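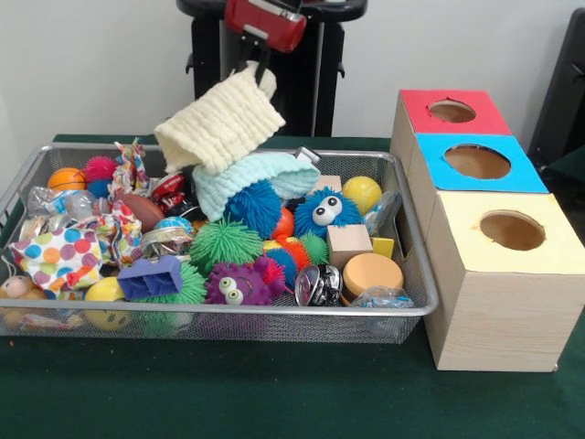
Dusari Handheld Teaching Kit, three months on

I bought the Dusari to teach a robot arm to tidy up, having failed to teach anyone else in the house. It cost me £605, which for this sort of thing is cheap, and for any other sort of thing is a holiday.

You get a hand controller with a trigger, a base that clamps to the desk, a foot pedal and the recording software. Hold the controller, move your hand, and the arm copies you. Squeeze the trigger and the gripper closes. Press the pedal to start a take, press it again to stop. My arm is a secondhand Cloutier and the two were talking to each other by teatime on a Friday, after one firmware update and some language.

The good part is the hand feel. My last controller was a Tarska, which had all the delicacy of a petrol station air hose. With the Dusari I can pinch a knitted cloth by its corner and lift it off a heap of toys without bringing up half the heap as well. Cloth is a fair test. You can't see quite how much of it you've got, it folds away from you, and it hangs in a new shape every time. Spiky rubber balls are easier, being mostly handles. Smooth ones still shoot off sideways if you squeeze before you're centred, and the trigger gives you no warning that you're about to do this.

My record for one sitting is 102 takes. By the end of it my wrist had opinions. The controller isn't heavy, but the weight sits too far forward, and I'd have traded the glowing Dusari logo for a decent strap.

Now the pedal. It slides. On carpet it creeps, and on floorboards it leaves. I have ended more than one perfectly good take by stamping on the place where the pedal used to be, then carrying on teaching the robot how a man hunts for something under a table. Those takes can be trimmed, slowly, in an editor that hides the trim button under a menu called Advanced.

You can also skip the controller and push the arm about by hand, with the software recording the joints. I like this for big, plain moves, such as swinging across from a tray to a box. For anything fiddly your own arm is in the way, and the camera learns a great deal about your sleeve.

Sheldon Cormier, who lent me his Stollari for a week, swears by its heavier base and proper strap. He's right about both. It also lags just enough that I kept overshooting, so I gave it back.

8 out of 10. Buy the Dusari, and buy some sticky pads for the pedal on the same order. Mine are arriving Tuesday.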